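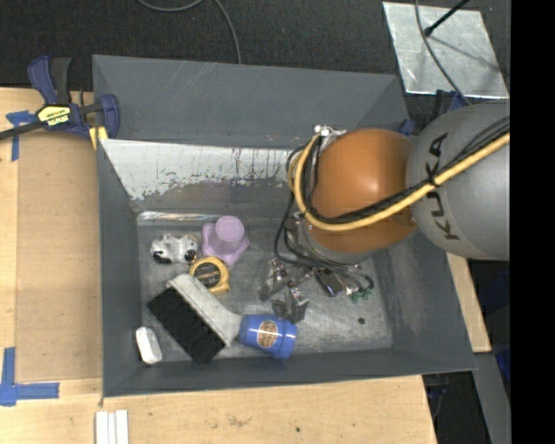

Project Report 2: Robot Lab Open Day at Hirnau
Intro to Automation, section 6
Submitted 29 May 2023

Purpose of visit

We had to go see a working robot setup and write up how it does its job and what we would change for our own project (the Pilluscombe sorter). Our group picked the open day at Hirnau because the bus goes there. Got there late, missed most of the welcome talk, so no notes on the history of the lab. Sorry.

What we saw

Main demo was bin picking. A KUKA arm reaches down into a big gray metal bin and has to get stuff out one item at a time. The stuff is not matching parts like in the textbook. Tape measure, a wide brush with black bristles, a little toy animal looking thing, a purple thing with a base like a flower. All different shapes and that is the point. The guide said if every item was the same you could just program the positions and go home.

The bin sits on a wood table and there is a blue and black IRWIN clamp on the edge of it. I wrote down "clamp!!" in my notes because our bin at school slides every time the arm bumps it and we lose the calibration. Cheap fix. Also blue tape marks on the table next to the bin, we should do that too.

Cables: a thick yellow one loops around the orange joint, with thin black ones tied to it. Ours just hang. The guide told us to leave more slack than you think, then check it with the wrist turned all the way both directions.

How the demo runs

Arm moves over the bin, picks a target, goes down, closes, lifts. If it misses it tries again. They said a full run is 100 attempts and they log every one, including the bad ones. The sheet by the door had 152 picks for the whole morning. I asked how many were misses and the guide didn't have the number handy, so thats a hole in this report.

Biggest problem according to them is items near the walls. The walls slope so there is more room than in a straight box, but the gripper can still hit the side before the fingers get around the thing. Second problem is shiny metal. Lights bounce off the bin floor and the vision software gets confused. They were running something called Nseir for the vision part, we did not get to see the screen.

Brush is hard too. Guide's advice was go for the handle end and stay off the bristles, they bend and the grip is bad.

Changes for our project

Clamp the bin. Tape the table. Re-tie cables on the Furkton arm before next test, leave slack. Mix up the test items, right now we only use blocks wich is too easy. Log misses, not just good picks.

Still to do

Email Hirnau for the miss count. Ask if we can borrow a sloped bin or get the dimentions. Fix the calibration section in report 1, it has the old table height in it.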